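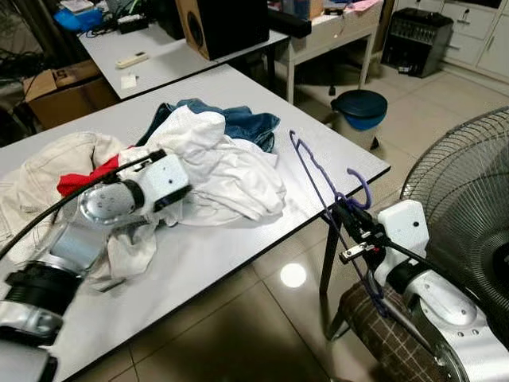
Flivness Adjustable Kettlebell: five months in

Posted Dec 22, 2017

I bought the Flivness adjustable kettlebell in July, when the gym I go to closed for new flooring and I needed something to train with at home. I have kept using it since the gym reopened, mostly on weekday mornings, so this review covers more than a first look.

The handle locks onto a stack of plates with a dial on the side. You turn the dial to the weight you want, check that the pin has dropped, and lift. Changing weight takes a few seconds. The lightest setting is fine for halos and presses, and the heaviest is enough for my swings. If you already swing something very heavy, you will outgrow it.

The handle is the best part. It is smooth without being slick, and the finish has held up to chalk. There is room for two hands, though mine are average size. Dionysis Panagiotou, who coaches the early class at Stukbridge, tried it and found the window a bit tight for two-handed swings. His hands are a lot bigger than mine.

The shape takes some getting used to. It is closer to a cylinder than a ball, so it rests differently on the forearm in the rack position. I had bruises the first two weeks. After I changed how I turned my wrist on the clean, they stopped. Turkish get-ups still feel a little off at the heavier settings.

The plates rattle. It isn't loud, but you hear it on every swing, and more so at the middle settings. I put a strip of felt tape between the bottom two plates, and that cut it down by maybe half. The manual doesn't mention tape either way.

I log my workouts, and as of this week I have done 1,543 swings with it, usually in sets of 20. The dial has stuck once. Wiping out the chalk dust with a dry brush fixed it. The rubber base has one small tear from the garage floor.

I paid $120 on sale. The Damasceno version was around $67 more and comes with a stand, but the dial is on the bottom, and you have to set it down to see what you picked. The Pisholm is cheaper and uses a screw collar. I borrowed one for a weekend and got tired of the collar by the second day.

Do not drop it. The warranty is one year and does not cover drops, so it is a poor choice for a busy gym floor. For one person training at home, it does the job and takes up very little space.

Four out of five. I took off a point for the rattle and the rack position.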